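Print this page | E-mail this page
Reading time: 2 minutes
Filed under: Stock room > Small parts

4. Moving the small boxes to the tray

Written by Elīna Adomaitis for the Okivness parts store. Please read section 3 before you start.

4.1 Spread the blue cloth on the table and pull it flat. Put the open carton on it, and the white tray at its right side, so that the two are touching.

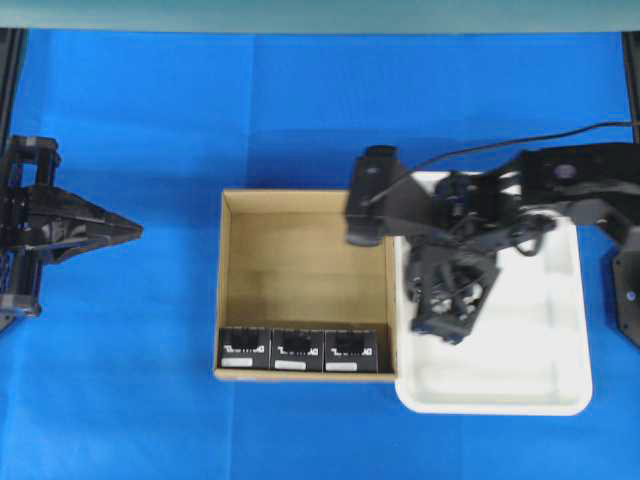
Fig. 6. Carton and tray on the cloth.

4.2 Take out one box at a time. Keep the printed side up.

4.3 Begin the tray at the upper left corner and continue to the right. Leave a finger of space between the boxes if you can.

Note: The carton must stay open until the count is finished.

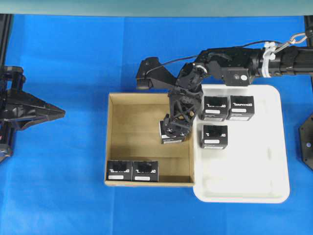

The count is made from the labels, and for this reason a label must never be covered. On each box it is the small white one under the logo. If you stop in the middle of the work, leave the remaining boxes together in one corner of the carton -- the next person will find them faster.

4.4 Read the part number from the label sticker and write it on the stock sheet. For the XL330 boxes, write the full number, with the letters after the dash.
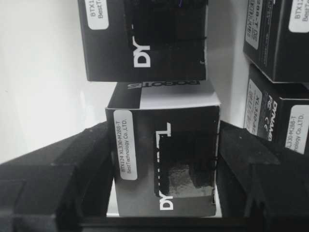 4.5 Write the shelf number beside it. Small motors go to shelf 94, and one shelf takes 20 boxes.

Caution: Do not press on the window of the box. Hold it by the lower sides.

4.6 If a flap is open, close it before the box goes on the shelf. Do not use tape -- it tears the print.

Questions about the stock sheet: Younes El Sherbiny, extension 790.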